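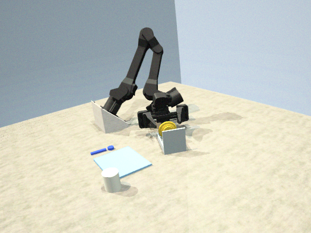
*Sim view, gripper open over the yellow disc, disc still in its holder*

**Ticket: Lurkholm episodes getting thrown out by the length check**

Okay, so I finally have something to report on this one! I queued up 3,000 episodes of the disc task in Lurkholm overnight and only 2,306 made it into the Tromero folder. The rest are all tagged "too short", and I couldn't see why at first (the arm looks perfectly fine when I play them back).

**Tried so far**

- Restarted the export. Same count.
- Turned off the random wall colors. No change, and I kind of liked them, so they're back on.
- Dropped the minimum length from 70 steps to 50. Nearly everything passes now!

So the check is the culprit, but I don't love leaving it that low, as a few of the short ones stop before the gripper even closes and I really don't want the model learning from those.

**Next:** put it back to 70, slow the approach down a bit in Gillow, and rerun a small batch with 2 seeds. If someone knows where Gillow keeps the approach speed, please shout – I've been through the settings page and can't find it.

Status: open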